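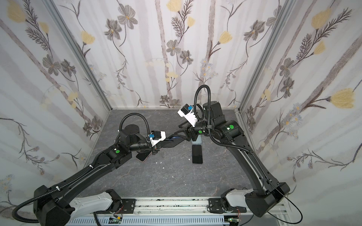 Visit report: Umberg flooring and wallcoverings open day
By Bartosz Bielecka, Thursday
Print this page | E-mail this page

The Umberg site opened its sample hall to trade visitors in July. Entry was from 9.30, and the tour took in 31 bays, each fitted with one wallcovering and one floor finish.

Most of my time went on the Prirkari range. The print with birch-like grey stripes, grey five-petaled flowers and pale yellow blooms is hung on three walls, above a dark grey stone-patterned floor. The floor is dark enough that small white scraps show clearly against it - worth noting for anyone specifying it for a hallway. A black phone lying on it is much less obvious.

Śliwiński gave the technical talk in the afternoon. Stock rolls are held for 257 patterns, and minimum order on reprints is 2000 metres. Samples are posted within 3 working days. The Fiveo adhesive data sheets had run out by two o'clock.

Parking is at the rear, through the second gate.

Last updated: July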